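The Prenine kit came to my door in February, 80 dollars a month to rent, two grippers and a thin booklet. I squeezed the trigger maybe 200 times that first night (so fun!) before I let myself near the kitchen.
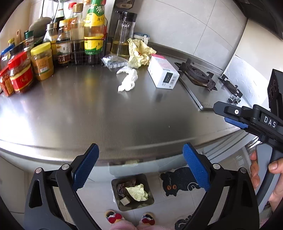 Me and the Prenine pair at the counter, chili sauce on standby.

My review for Judach was due at noon. I gave it 91 out of 100, then sat there with my thumb over "send," wondering who I'd be if I mailed them back.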